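Games and Storefronts
Handout 6: Pricing, Bundles and the Art of the Fake Discount
Instructor: Philomena Brennan

Read before class: chapter 4 of the course pack, and the Clerach store page (printout at the back). Bring the printout. I will not have spares, whatever you heard from last year's group.

1. Where we left off

Last week we followed a small puzzle game from pitch to release and stopped at the moment the developer has to type a number into a box marked "price". Most of them have spent three years on the game and four minutes on the number. Tonight is about the four minutes.

Terms you should already know: base game, expansion, season pass, key, regional price, refund window. If "key" still makes you think of a door, reread Handout 2.

2. The list price is a story

A list price does two jobs. It tells some people what to pay, and it tells everyone else what they will be saving later. On most storefronts the second group is far bigger. A player who adds a game to a wishlist at full price is often waiting for an email with a percentage in it, and the developer knows this, and the player knows the developer knows.

Our running case is Plandusis, the episodic mystery by Ngaio Sheehan and Bríd Mac Mathúna. It sold 2,436 copies in its first August. Of those, 600 went at full price, in the opening days, mostly to people who had followed the project from the demo. The rest sold during a launch sale that began so soon after launch that it was hard to say what it was a discount from.

Look at those two figures before class and decide whether the sale helped. Be ready to defend your answer to somebody who picked the other one.

3. Bundles

A bundle puts several things in one box so that you stop asking what each is worth. Three kinds come up in the reading:

The complete edition. Base game plus everything added since. Usually arrives just after the loyal fans have bought the parts one by one.
The publisher bundle. One game you want, four you will install on a rainy day and never open.
The merchandise bundle. A game plus an object. The object costs money to make, store and mail, a discovery each new studio seems to make for itself. 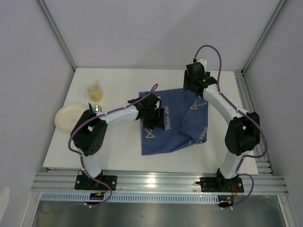

Robot arms and a printed cloth on the worktable.

Zamell, the publisher in chapter 4, tried the third kind with a boxed edition of 900 copies. The box held an art book, a soundtrack and a map. Eoin Scanlon, who ran the numbers, had postage down as a flat fee. Postage did not feel the same way. The digital version of the same game, with no box and no map, paid for the shortfall.

4. Episodes

Selling a story in pieces lowers the first price and raises a new question: what happens to people who buy part one and wander off? Expect a large drop between the first and second episodes and a gentler slope after that. The usual fixes are:

Put two episodes in the base purchase, so the player has already crossed the first gap.
Sell a pass for the whole season and hope you finish the season.
End each part on a cliffhanger. This works once or twice, after which players start to feel handled.

Plandusis went with the first fix. Mac Mathúna wanted to give away three episodes and Sheehan wanted to give away none, so two it was. Much of pricing strategy is arrived at this way.

5. Loyalty discounts on resale sites

Key resellers like a ladder: spend this much, get one percent; spend much more, get two. The top rung tends to be set where only a very devoted shopper, or a shop, would ever stand. Mridha, the reseller in your printout, has 17 rungs. I have read the table several times and still could not tell you what I qualify for, and I suspect the table was written with that in mind.

Points for discussion:

Who pays for the discount, the reseller or the developer?
What does the buyer hand over besides money? (Start with the email address.)
Would a one-line rule sell fewer games than the ladder does?

6. Written work

One page, typed. Choose a game you own and find its list price, its lowest sale price and the price you paid. Say which of the three is closest to the real one, and what you mean by "real". A story about a great bargain you once got is not an argument, though you may open with it if it is short.

Due Saturday, October 24, 2026, by noon, in the course folder. Sorcha Scanlon is grading this set and is stricter about the one page than I am.

Next handout: refunds, reviews, and what happens when the two get angry at the same time.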